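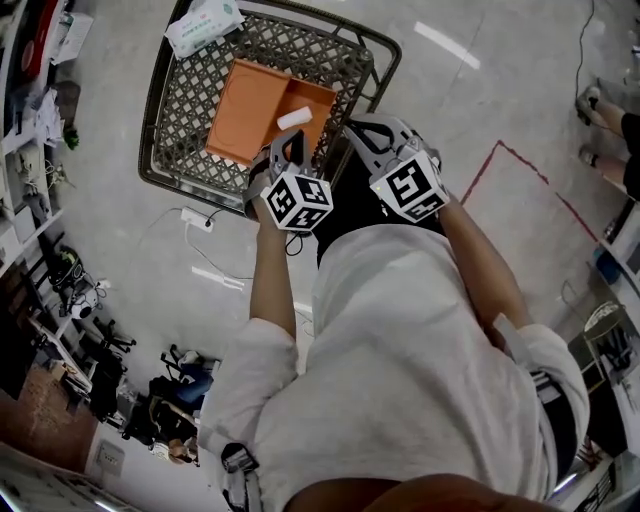

## 4.2 Does a tray inside a basket help?

**Figure 3.** Sorting small items on the floor: an orange two-compartment tray placed inside a dark brown lattice basket, with a small white cylindrical item lying across the right compartment and a soft pack of wipes or tissues at the far end of the basket.

Advice on household storage often treats nesting as a plain good. Put a divided tray inside a larger basket, the argument goes, and small things will stay where they are put. The Wamonard guide recommends it for hallways, desks and bathrooms alike, and the Floltmont survey repeats the claim with little comment. We are less sure. Neither source separates the effect of the divider from the effect of simply owning fewer loose things, and households that buy trays have often just had a clear-out.

The arrangement in Figure 3 shows why the matter is hard to settle. The tray has two compartments with a ridge between them, and this is the whole of the sorting scheme on offer. A short, slim item can lie across one compartment without trouble. The pack of wipes or tissues is another matter: it lies in the basket, outside the tray. Under the coding rules of the earlier Flanduteck study this would count as 'stored', as the pack is inside the outer container. Under the stricter Sampaio rules it would count as 'unsorted'. The same basket can therefore be reported as a success or a failure, and both studies have been cited in support of nesting.

We coded 403 layouts under both sets of rules. The two agreed on 296 of them. Most of the disagreement came from soft packs, pouches and other items without a fixed shape, which tended to be left beside the tray. It would be easy to read this as carelessness. A duller explanation seems at least as likely – the tray takes up room in the basket, and whatever will not go in it has to go somewhere.

The lattice base raises a second doubt. Open weaves are praised in the Wamonard guide for letting dust fall through, but anything thin enough may fall through as well, and a solid tray set on top cancels the supposed benefit over much of the base. We found no earlier work that measured either effect. Claims that one outweighs the other should be treated as opinion, ours included.

There is also the question of where the sorting is done. In Figure 3 the basket is on a bare concrete floor, near a power strip and its cables, with a line of red tape marking a corner to one side. Published photographs of tidy storage nearly always show a shelf or a table. Floor layouts made up 142 of our cases, and we see no good ground for leaving them out, as Flanduteck did, on the view that they are 'temporary'. Plenty of baskets live on floors for years.

We did not follow any layout over time, so we cannot say whether divided trays stay sorted. The July round was meant to supply this and did not, as too few of the same baskets could be found again. What the single-visit data allow is a narrower statement: a two-part tray gives small, firm items a place, and says very little about the rest of the basket. Whether that is worth the space it occupies will depend on what people keep – a point on which the earlier studies are nearly silent.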